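Last updated in November. Questions that aren't covered can go to the front desk at Karach, or to Precious Saludo, who keeps this page.

# Sorting Bins and Mixed Household Lots: Frequently Asked Questions

## Dropping off

**What can I bring?**

Small household goods that one person can carry in a box or bag. Cups, plates, toys, hand tools, cloth, kitchen odds and ends, craft supplies, stationery and sealed packets of small parts are all fine. Clothing is accepted if it is clean.

**What can't I bring?**

- Batteries that aren't inside a device
- Paint, solvent, glue in open containers
- Food of any kind, including pet food
- Knives without a sheath or a wrapped blade
- Medicines
- Anything wet

Furniture goes to the Bhatt Street door and has its own page.

**Do I need to sort things first?**

No. Mixed lots are what the bins are for. Keep glass and ceramics in a separate bag, with paper around each piece, and tell the person at the desk that you have some.

**When can I drop off?**

Any open day until 4 p.m. There is no intake on Tuesday. Please don't leave bags at the door overnight. Rain gets in, and we have to throw out most of what's inside.

**Is there a limit?**

Four boxes per household per visit. If you are clearing a house, call ahead and ask for Harvey Tremblay, who books the larger loads.

**Can I get something back after I've dropped it off?**

If it hasn't been tipped yet, usually. Once a box has been emptied into a bin, the contents are mixed with other people's and the box is gone. Check pockets, tins and the insides of cups before you come in.

## The bins

**Why metal and not plastic?**

We used plastic totes for the first years. They cracked at the corners and the cracks collected grit. The open metal bins cost more, but they can be wiped down with the same cleaner we use on the tables, and a dropped hammer doesn't go through the floor.

**Why do they look so beat up?**

Paint comes off where things get thrown in or dragged out. The back walls and the floors take most of it. Scrapes and bare metal are fine for sorting. A bin is taken out of use when there is an edge that could cut a hand or snag cloth, or when the floor no longer sits flat.

**How full should a bin be?**

One layer, with floor showing between the items. When things are stacked, the small ones slide under the cloth and get missed. A cup on its side, a tape measure, a small toy, a bunched-up cloth, a packet and a sponge-like pad make a normal load for one pass.
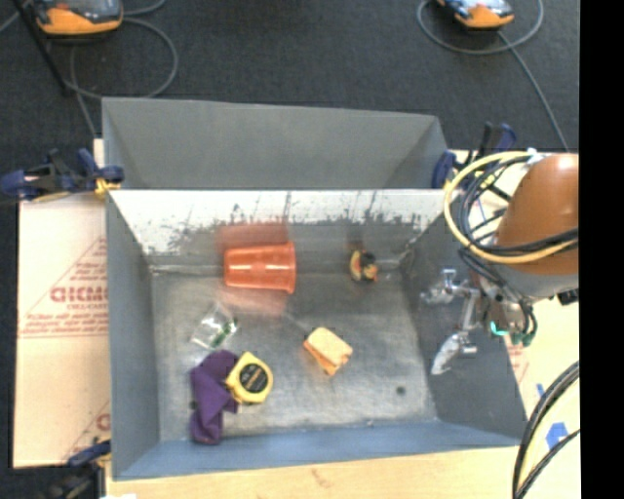
**How often are the bins cleaned?**

At the end of each open day. Loose dirt is brushed out first, then the floor and walls are wiped with a damp cloth and dried. Spills are dealt with right away.

**What are the holes in some bin floors for?**

They came with the bins. Very small things such as beads, screws and earring backs can drop through, so those should go into a lidded tub before anything else is picked out.

## Sorting

**What order do you pick in?**

Take cloth out last if it's lying flat, and first if it's bunched up. Bunched cloth hides things. Lift it by one corner, slowly, over the bin, and give it a shake before it leaves.

After that, anything breakable, then hard goods, then packets.

**Where do the common items go?**

| Item | Shelf | Note |
|---|---|---|
| Plastic cups and bowls | Kitchen | Check the rim for chips |
| Toy figures | Toys | Loose parts stay with the figure, in a bag |
| Tape measures | Tools | Pull out a few feet and let it return |
| Cloth, unknown use | Textiles | Unfold it fully before deciding |
| Sealed packets | Small parts | Don't open them |
| Torn or empty packets | Trash | |
| Sponges and pads | Cleaning, only if new | Used ones go in the trash |

**How do I tell a new sponge from a used one?**

Look at the corners and smell it. If there is any doubt, treat it as used.

**A tape measure won't retract. Is it trash?**

Put it in the repair tray. Benjamín Carrasco goes through the tray and can save some of them. The ones with a kinked or snapped blade go to scrap metal.

**Do toys need to be complete?**

Figures don't, as long as nothing sharp is exposed. Puzzles and board games do. We count puzzles of 500 pieces or fewer. Larger ones are marked "not counted" and priced lower.

**What about brand-name items?**

They go on the same shelves at the same prices. The one exception is Sturitz cookware, which we keep behind the desk because lids and pans kept getting separated.

## Helping out

**Can I sort for a few hours without signing up for a regular shift?**

You can, on any open day. Come to the desk and ask for Caroline Mosoti. Wear closed shoes. We have gloves in small, medium and large.

**Is there a minimum age?**

Sixteen, or younger with a parent at the same table.

**Where do I find the label codes?**

They are on the printed sheet taped above the scale. Code 19 is kitchen plastics and code 54 is mixed textiles, and those are the two most people need. The full list is also in the Trimance binder on the desk.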